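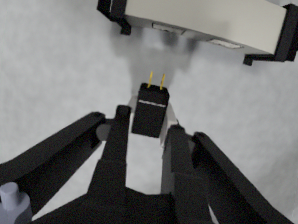
Black plug with two pins, pale gray surface.

October 2024

The Stornen Reading Room resumed its evening hours this month, following the closure that began in July. The director's diary is kept for the permanent record, and the present entry concerns the reopening and the matter of the Gavutance bequest.

The bequest consists of 681 volumes, chiefly local almanacs, seed catalogs and parish newsletters. Of these, 260 have been entered in the register. The remainder are shelved in the order in which they arrived, and I have asked that they stay so until the register is complete. Two cartons of loose correspondence were set aside for the winter.

I spent the morning with the almanacs. The tide tables are poor, but the margins are full of weather notes in a small, upright hand - frost, hail, a late thaw - and these will be of use to the Nakden district history.
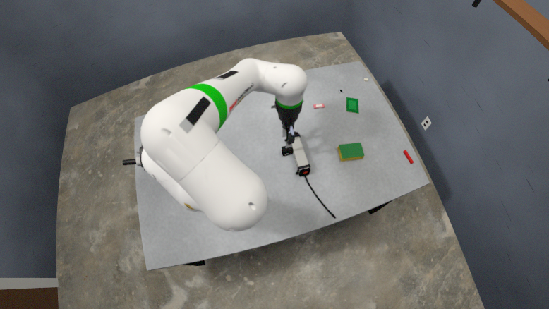
Telmo Requena wrote to object that the margins should be transcribed before the register is finished, as the pencil is already faint and readers will handle the books as soon as they are listed. His letter ran to four pages. I replied that the most worn volumes would be withheld from lending, and that he was welcome to propose which of them should be copied first.

Attendance at the first evening session was 40, which exceeded the chairs. The talk, on the old Nakden ferry tolls, began late and was well received. A question regarding the Ngô translation of the toll ledger could not be answered, and was taken down for reply by mail.
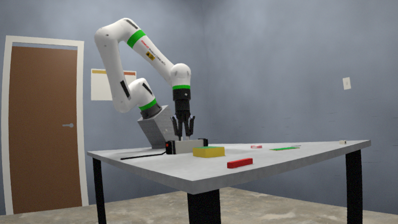 The reply must mention that only the first part of the ledger has been translated. The second is still with the binder, whose estimate I approved today with some reluctance. Evening hours will remain as posted. The side door continues to stick.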